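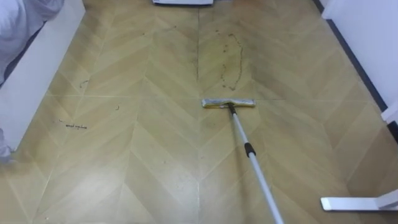
Can a flat mop pick up dry dirt, or do I still need a broom?

A flat mop with a dry pad takes dust, hair and fine crumbs quite well, but a big amount of grit should be swept first, or the pad only moves it from one place to another.

Review: Takeo flat mop with telescopic handle
by Hanyu Guo

I bought this mop in September, when we moved to a flat with hard floor in every room. Before, I lived with carpet for many years and I owned only a vacuum cleaner. So I am not an expert, but I have used the mop almost every day and I think I can now say something useful.

I paid 55 dollars for the mop with two pads. The shop also had the Orker, which was cheaper, but its handle was one fixed piece and too short for my husband. The Takeo has a metal pole in two sections. You turn the lower part, pull it to the length you like, and turn it back until it is tight. Mine has slipped one time only, and I believe I did not turn it enough.

My floor is a light honey colour in herringbone pattern. It is beautiful, but it shows everything. Coffee grounds, soil from the plants, one dark hair, all of it you can see from the door. There are also many seams, and they run in different directions, so I was worried that the dirt would stay in them. For dust this was not a problem. For coffee grounds it is a little harder, and I go over the same place two or three times, first along one side of the V and then along the other side.

How I use it dry: I put the head flat on the floor, behind the dirt, and push it slowly forward without lifting. If you lift the head in the middle of the room, the crumbs fall from the front edge and you start again. I push everything to one corner and take it with a dustpan. When I spilled a lot of potting soil, the mop was the wrong tool. It made a nice thick line of soil in front of the pad, and then the line went around the sides. I used the broom for that, and the mop after.

How I use it damp: the pad should be wrung out very well. My floor maker, Titard, says in their booklet to never leave water standing on the planks, and I follow this carefully. One damp pad is enough for my kitchen and hallway, 22 square metres together. After that it is grey and leaves streaks, which you notice mostly in the evening when the lamp is on.

The connector between the head and the handle is small, and I was afraid it would break. So far it moves well and lets the head lie flat when I reach under the bed. Under our sofa, with 8 centimetres of space, it goes in too, but the handle must be almost on the floor and you will need to kneel.

What I like less is the pads. After 7 washes the edges of mine became fuzzy and a few threads are loose. They still clean, but I cut the threads with scissors so they don't catch on the door frame. The white colour also did not stay white. New pads from the same brand are expensive, and I tried a set from Du, which fits the head but is a bit narrow at the corners.

Would I buy it again? I would, for a home with hard floors and not too many rooms. If you have a dog or small children who eat everywhere, keep a broom beside it. I give four stars out of five, and the missing star is for the pads.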